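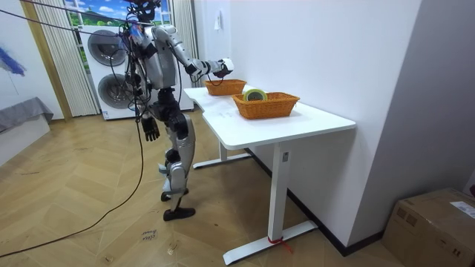

About Us

7 Jul 2018 | By the Brurkano office
Print this page | E-mail this page

Brurkano is a small robotics company in Fendthorpe. We work on humanoid robots for household jobs: picking things up, putting them away, carrying them from one part of a room to another. We do not sell robots to the public. Our customers are other companies and a few research groups, and most of what we do for them is testing and programming.

The company started in a rented unit behind the old Mateos bakery and moved to its present building on Staloder Road when we needed higher ceilings. There are 15 of us now. Most are engineers, two look after the workshop, and one person runs the office and answers the phone.

Our practice room

Most of our testing takes place in a room set up like part of a home. It has a parquet floor, curtains, a stacked washer-dryer, and a white desk against the wall. We use ordinary furniture and ordinary baskets, the kind you can buy in any home store, and we move them when we want to try something different.

A typical task is a basket task. The robot walks up to the desk, reaches over a basket with one hand, and works with what is in it. A roll of tape is a good object for this. It is round, it can stand on its edge, and it rolls when it is touched the wrong way. We repeat the same task many times with small changes, and 1000 tries at one task is normal for us before we move on to the next.

The robot is tethered from above whenever it walks in this room. Visitors ask about this more than anything else. The line is there to hold the robot if it loses its footing, and it does not move the legs or arms.

Open days

We hold an open day every May. It began as an afternoon for families of the staff, and people from the neighborhood started asking if they could come too. We now run it in small groups through the day, with 24 places in total. School groups come on separate dates – please call the office to arrange one.

A visit goes like this. You sign in at the front desk and leave coats and bags in the hall. One of the engineers gives a short talk in the meeting room, with parts of a robot hand to pass around. Then the group goes to the practice room to watch a demonstration. The robot walks to the desk and reaches for a basket, and after that we take questions. We ask visitors to stay back while the robot is walking, and to watch for the cables on the floor.

The demonstration is a regular work session. If the robot stops or misses the basket, the engineers look at the screen, talk it over, and start again. At this year's open day one group watched 7 tries at the same reach before lunch. Some people find this slow. Others stay on and ask to see the next one, and if there is time we let them.

Children are welcome from age seven up with an adult. The practice room is on the ground floor and there is a ramp at the side entrance. Parking is limited, so please use the public lot across from the Fendthorpe library if you can.

Work with us

We take on students for practical placements and sometimes have openings for technicians. You do not need a background in robots for the technician jobs. We look for people who are careful with tools and who write down what they did – the notes from one session are what the next person starts from. Openings are posted on the Jobs page and on the board in our front hall.

For visits, placements, or general questions, call or write to the Brurkano office. We answer most messages within the week. Places for next May's open day will be listed on this page after the new year.

This site uses cookies to remember your settings. By continuing to use the site you agree to our use of cookies.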